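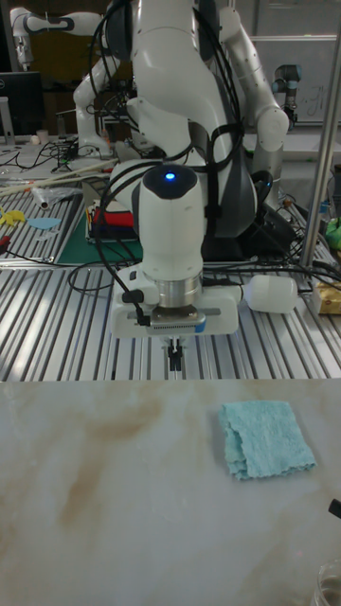 27 October 2021

Up at half past six. Rain had stopped but the lane was still running with water, so I took the long way down to the Povley bus and just caught it. Anum was already on, with the seed order on her knee. She wants broad beans in before the frost and I said wait until January and do them in pots. We did not agree.

Got to Zistthorpe before ten. Leonilde had the kettle on and the parish books out on the big table. The baptisms for Sugden are worse than I remembered. Damp has got into the back third and the ink has run on most of the left-hand pages. Copied 33 entries before dinner, which brings me to 1,481 out of 2,623. Slow going. There are two Caldeira families and the clerk spelled them four different ways, so I have written to Amândio to ask which one his grandmother belonged to.

Cheese and pickle for dinner. Walked to the post office after and bought stamps, also a new pad, £2.40.

Afternoon was poorer. My eyes were tired and I lost my place twice. Valter rang about the chapel roof. The man from Flandent will come and look at the gutter but can't say when.

Home in the dark. Soup, then the wireless. Knee sore on the stairs again. Must find the other glove and take Leonilde's umbrella back.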